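Okay, promised a few of you a proper thread on what I've been doing since April instead of vague moaning about quaternions. Grab a cuppa. It's all sim, it's all tabletop pick and place, and most of it is me arguing with a planner.

Short version: I maintain the layer that sits between "the policy wants the hand over there" and "the joints go there without wiping out the fruit". We call it Dellonach. The name was picked before I joined and I still can't spell it first go.

The task set is dead simple on paper. Franka arm on a pedestal, a marble-topped table with far too much stuff on it, a language instruction, go. The mess is the whole point. My old test scenes had three cubes and a mug and everything I wrote looked brilliant.

Took me ages to work out that carrying was the weak spot, and grasping was mostly fine. Once the gripper closes on something, the planner has to treat that thing as part of the arm. Mine was attaching it as a tight little box around the fingers. Lovely for a tin. For a saggy burlap sack, no good at all, because the sack hangs well out to one side and the box knows nothing about it.

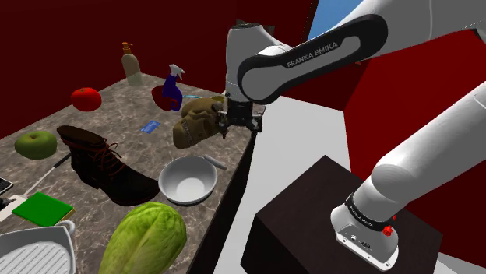
Nikola Kneževič reckons I should've skipped boxes from the start and gone straight to a signed distance field for whatever's in the hand, and that the extra query time is a rounding error next to what I already burn on IK.

And yeah, fair enough! I tried it that same arvo. Attached-object SDF, sampled at 100 points on the surface of the held mesh, checked against the world at every waypoint. The time went up a bit, but the low carries over the table stopped clipping things. I'd been padding the box by 40 mm to get the same effect, and with 40 mm of padding half the gaps on a table like that don't exist any more.

Bit I got wrong along the way, in case it saves you a night: when you attach the object you have to switch off collision between it and the fingers, AND between it and the table for the first few waypoints. Otherwise your start state is in collision and the planner refuses to budge. It won't tell you why, either. It just says "no solution" and you sit there at 2 am wondering if you've broken gravity.

(Then you have to turn the table check back on. I forgot. Moving along.)

Next fun thing: the pregrasp pose. We stop short of the object, fingers open, have another look, then commit. I had that as a fixed offset straight up from the grasp point, which is fine in open space and pretty daft when there's a bowl next door and a boot behind it.

So now it samples. It throws out 50 candidate approach directions in a cone, drops the ones where the open fingers hit a neighbour, and scores what's left on clearance and how far the elbow has to swing. First one through with a valid path wins. I was expecting to need something cleverer and so far I haven't.

The elbow term matters more than I thought it would. Seven joints means there's always some spare motion to play with, and without a penalty on it the arm will happily take the scenic route to a pose it could've reached with a wee nudge. Perfectly legal path. Horrible to watch. Also horrible to learn from, if you're using those paths as demos, which we are.

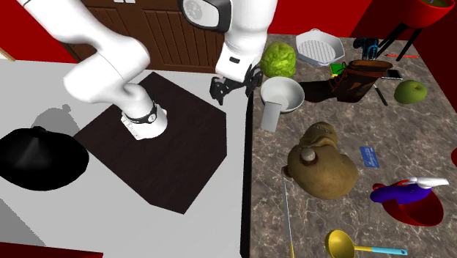 Does the cone stay fixed in the world or does it tilt with the grasp, though? I had the same sampler in Tekin and it was rubbish for anything lying on its side until I tilted it.

Tilts with the grasp! Good question, should've said. It used to be fixed to world up and I had exactly that problem with bottles on their side. Now the cone axis comes from the grasp frame and I clamp it so it can't point up through the table. The clamp is four lines and has its own unit test because I don't trust myself.

Perception side, quickly, as a couple of people asked. We can cheat and read object poses right out of the simulator, and for planner debugging I do. For the real evals we don't. The policy gets camera views, including one looking out past the gripper, and the planner gets whatever the pose estimator coughs up.

The gripper view is my favourite one to debug with. The hand takes up a heap of the picture, so the first thing we do is mask it out using the known geometry and finger positions. If the mask is a few pixels off, the estimator decides there's a small black object stuck to the table that follows you everywhere. Ask me how long I chased that. (Finger widths in metres in one file, millimetres in another.) 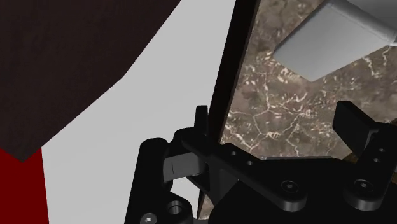

Gripper view, fingers apart at the near edge of the marble.

Where it's at now: 59 scene seeds in the nightly run, all scored by the same script, failures sorted by which stage gave up. Having the stage in the log has helped more than any of the fancy stuff. Before that every failure was just "failed" and I'd go and poke at the planner out of habit, even when the estimator had put the apple inside the table.

Still on my list: replanning mid-carry when something gets bumped, a less silly timeout, and pulling the logging out of Atel so I can run the lot on my own laptop without the VPN.

Will post the sampler code once I've taken the swearing out of the comments. If you've done attached-object checks for properly soft stuff, where the shape changes while you're carrying it, please yell, I'm treating the sack as rigid and I know it's a fib.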